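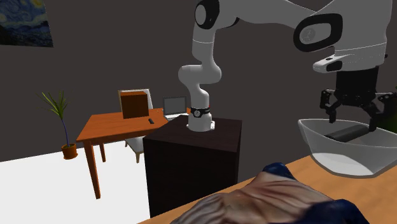

4.2 Retrieval from open containers

The second task family asks the arm to take an object out of a container that stands on a cluttered table. We built all of the layouts in simulation. Every layout has a fixed pedestal for the arm, a foreground table with a container on it, and background furniture chosen at random from the Gustdale asset set. Cloth on the tabletop is left crumpled on purpose, as the segmentation module described in Section 3 tends to merge folds with nearby rims.

In the bowl-and-cylinder layout, the dark gray cylinder lies on its side inside a wide white bowl. The bowl wall slopes smoothly, so a finger that touches it early will slide before it stops. The planner therefore has to pick an approach in which the fingers come down on either side of the cylinder and keep clear of the rim. We sample 44 candidate wrist poses for each attempt and drop any pose whose swept volume meets the bowl. The poses that remain are ranked by the Faneo grasp score — the same score used for the flat-table task in Section 4.1, with no retuning.

Training used 4,000 episodes. Table position, cloth shape and the resting angle of the cylinder were drawn again at the start of each episode. Wall color and lighting were held fixed. An earlier version varied those too, but the effect on the depth channel was too small to justify the extra rendering time.

We report two measures. The first is whether the cylinder clears the rim. The second is the angle between its long axis and vertical at the end of the attempt, which matters for the placing task in Section 5. The full method succeeded on the first measure in 70 percent of the held-out layouts. Most of the failures came from a single cause: one finger met the bowl wall before the other reached the cylinder, and the object rolled away from the closing grasp.

We checked the contact model by hand on a small set of saved states. Figure 2 gives a close view of one of them, with the cylinder upright and the gripper holding it at its lower end. The top of the cylinder comes very near the underside of the bowl, and a state like this is hard to score from depth alone.

Figure 2. Close view of an upright grasp in simulation. The fingers hold the lower end of the cylinder, with the white bowl directly above.

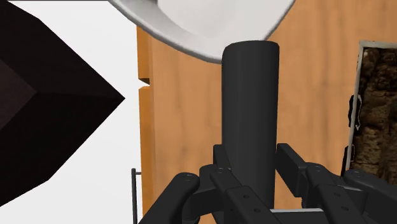
4.3 Comparison with the Drovley baseline

We ran the Drovley planner on the same held-out layouts with its default settings. It uses a single approach direction, fixed before the motion begins, and does not revise it after first contact. Conceição Sequeira ported the planner to our simulator and matched its joint limits to those of our arm. Results by layout are listed in the appendix, together with the Paiva variant, which shares the baseline's approach step but closes the fingers one at a time.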